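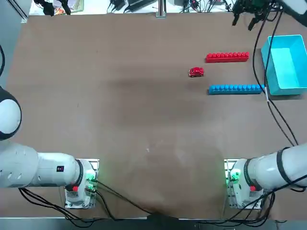 Brown top, darker patch across the middle

Fukia Board > Surfaces and Finishes > Dark patch on matte table top, strip or spot repair?

edelgrain
12 August 2023, 09:14

I have a large brown table top with a matte finish. There are faint scuffs all over it, which I can live with, and a broad darker patch that runs across the middle towards the near side. I want to even out the colour without ending up with a shiny area.

What I know about it: bought second-hand in December, seller said solid beech, stained, then hardwax oil. No receipt for any of it. I have wiped it with a damp cloth and mild soap and let it dry overnight. The patch did not change. It has no edge I can feel with a fingernail.

Options as I see them:
1. Clean with white spirit and re-oil the patch only.
2. Sand the whole top and start again.
3. Leave it.

I have a random orbital sander and most of a tin of Nerau matte oil.

tannin_53
09:41

Do a water drop test before anything else. One drop on the patch, one on the paler area, leave both for 5 minutes. If the drop on the patch soaks in and the other one beads, the finish has worn through there and the wood is darker from dirt and moisture. If both bead, the finish is intact and you are looking at extra oil or polish on top of it.

The two cases need opposite treatment. Adding oil in the second case makes it worse.

Catinca Ciobanu
10:02

Agree with the drop test. I would also question the "stained, then oiled" part. Sellers say hardwax oil for anything that isn't glossy. A lot of matte tops are water-based lacquer with a matting agent in it, and oil will not go into that at all. It sits on top and goes sticky.

Rub a hidden spot underneath with a cotton bud and methylated spirit. Shellac will soften. Oil and most lacquers won't, so it only rules one thing out, but it is cheap to do.

k_nzioka_fan
10:20

Just sand it. 120, 180, done in an afternoon. Spot repairs on a stained top always show.

tannin_53
10:33

"Always" is too strong. On a plain oil finish with no stain under it, spot repair is the main reason people use the stuff. With stain under it I agree the risk is high, because the sander takes the colour off first and you then have a pale patch with a dark ring.

Also we don't know it is solid. If it's veneered, 120 on an orbital can go through in seconds near the edges.

edelgrain
11:15

Results. The drop on the patch beaded. The drop on the pale part near the far edge also beaded, slightly flatter. Meths on the underside did nothing, but the underside may not have the same finish as the top.

Looked at the end of the board with a torch. The grain lines on the top carry on down the end, so I think solid.

Catinca Ciobanu
11:38

Then it's build-up, or a second coat somebody put on part of the top. White spirit on a white cloth, rub a hand-sized area inside the patch, turn the cloth often. If brown or yellow comes off, keep going. If the cloth stays clean after a minute, stop, as it has cured and solvent won't shift it.

Lay the cloth flat outdoors to dry afterwards. Do not ball it up in a bin, and the same goes double for any cloth with oil on it.

k_nzioka_fan
11:50

Or sand it.

Iveta Říha
12:27

I refinish café tables for a living, so a few notes on method.

Grey non-woven pad, damp with white spirit, light pressure, along the grain. It cuts faster than a cloth and leaves a scratch fine enough to disappear under a matte coat. Work past the edge of the patch by a hand's width or you will see the line.

If that doesn't level the colour, sand the full top. Start at 150, not 120, and finish at 180. Going to 240 or finer closes the surface and the oil takes up less evenly, and on beech it can look blotchy. I have seen people go to 600 and then wonder why the coat wipes straight off.

Coverage: allow about 200 ml for two thin coats on a big dining top. Thin means you can't see it sitting wet after you've buffed it.

tannin_53
12:49

I'd disagree on 180 for beech. I stop at 220 under oil and have had no blotching. Under stain, 180, yes.

Iveta Říha
13:05

Depends on the oil. With a high solids one I still say 180. Either way, test on the underside first, same grit, same number of coats, and look at it in daylight the next day.

edelgrain
16:40

Did a test area with a grey pad and white spirit. Cloth came up light brown for the first few wipes, then clean. The area is paler than it was but still a shade darker than the rest. No shine.

Will leave it until tomorrow and do the full patch, then decide on sanding. Does the Nerau tin need stirring or shaking?

Iveta Říha
16:58

Stir, right down to the bottom. The matting agent settles and the top half of the tin will dry glossier than the bottom half.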